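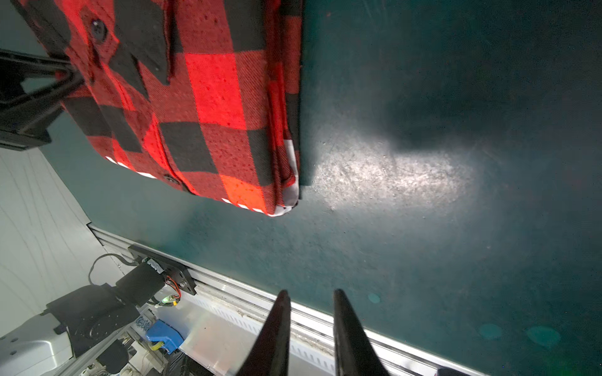
*A buffalo-check flannel in red and black, folded with a straight edge down the side.*

## The Shirt That Comes Back Every Fall

In Oltitholm, flannel season starts in August. Mornings by the water are cold enough by then, and at Prornska, the secondhand clothing shop Imke Voß runs with Kai Haberkorn, the checked shirts move from the back room to the front tables.

The shop sells over 2,000 shirts a year. Flannel is the steady part of the business. Red and black goes first, then green, and the grays hang on until winter.

Voß checks the cloth before anything else. Brushed twill wears thin at the elbows and along the inside of the collar, so she holds both up to a window. Missing buttons don't bother her. She keeps a tin of plain black ones and can replace a full front in 12 minutes.

Folding took longer to settle. Haberkorn used to roll the shirts, but customers unrolled them to see the size and left them in a heap. Now each one is buttoned at the top and near the hem, turned face down, and folded in from the sides. The sleeves go flat along the back - never crossed, or the stack leans. With large checks, he lines up the fold with the edge of a square.

Fiorella Villa drives in from Floturberg twice a season and usually takes two. Her oldest came from the shop's first year. The cuffs have been turned, and she wears it to stack firewood.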